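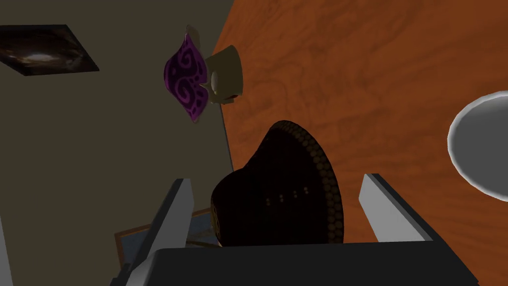

Forough Naseri

Fevstead Allotment Association
Minutes, June 2024

Present: Carla Sayegh (chair), Bent Mikkelsen, Didier Renaud, Forough Naseri (minutes). Þórarinn Hafþórsson sent regrets and a bag of radishes.

1. Last minutes. Approved after Bent asked that "shouted" be changed to "remarked loudly." Changed.

2. Water. The spigot by the Himberg Lane gate still drips. Didier has a washer that may fit. He had the same washer in November.

3. Waiting list. Now 18 names. Carla proposed splitting plot 7 in half. Bent, who holds plot 7, spoke against this at length. Vote: 2 for, 2 against. Held over.

4. Compost. Someone is putting whole squash in the left bay. All present looked at the ceiling. Carla will write a sign.

5. Money. $200 left after the fence repair. Didier would like a bench. Bent would like a different fence.

6. Any other business. Zucchini swap to go ahead as usual. Members are asked to bring something besides zucchini.

Next meeting at Carla's. Bring your own chair.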